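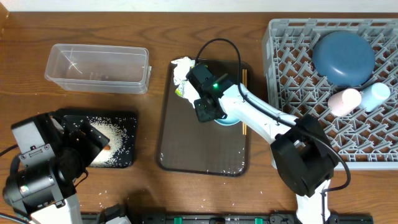

Rice on the mat, rice on the table, rice on the tray. The dish rack has been spared so far.

I have spent most of June teaching software to clear a dinner table, and the part that has eaten my evenings is the word "done."

The planner, which I named Drisik at an hour when names seemed like a good idea, works from a list of goals. Bowl in rack. Tissue off tray. Mat clear. Each goal has a little function behind it that looks at the camera and says true or false, and when they all say true the arms go home. I wrote the bowl one in ten minutes. The rice one is now the longest file in the repo.

My first version segmented white stuff against the black mat and called it clear when the area dropped below a threshold. Fine on the mat. Then a few grains got onto the table, where the wood is reddish-brown and grained, and the mask started picking up reflections as rice. The planner sent the left gripper after a highlight. It closed very neatly on nothing, reported a successful grasp (the fingers had stopped moving, after all), and went back for more. It did this 80 times before I came back with my coffee. I have the log. It is 2245 lines long and reads like a man looking for his glasses.

Fergus Gunn, who has opinions about perception and is annoyingly often right, told me to stop asking for a pixel count and ask whether the last sweep changed anything. So now each goal keeps a short memory. If 3 attempts in a row leave the mask more or less where it was, the goal gets marked "stuck" and the planner moves on to something it can fix. This took an afternoon and deleted more code than it added.

It also exposed the next bug, naturally. The two arms share a table but until last week they did not share a clock. The left one would be hovering over the mat while the right one reached into the tray, and both would put in a request for the middle. My lock was per object. Stray grains on the tray count as rice, which belongs to the left arm. The bowl is on the same tray and belongs to the right. No conflict, said the lock, and off they both went. I hit the stop in time and then sat there for a bit.

Locks are per region now. The table is cut into cells, an arm reserves every cell its forearm will cross, and the other one waits. Fiona Pollock pointed out that I had reinvented railway signaling, badly, and sent me a link I have not read yet. It's slower. One arm spends a lot of time waiting politely for the other to finish with the tissue.

Still open: chopsticks. The grasp scorer loves the middle of a chopstick and has no idea there are two of them, so it plans for one fat one. I tried splitting the mask along its long axis and got four chopsticks. Reverted that.

Next up is making "stuck" goals come back later in the run instead of being dropped for good, and after that I'd like to sweep my table.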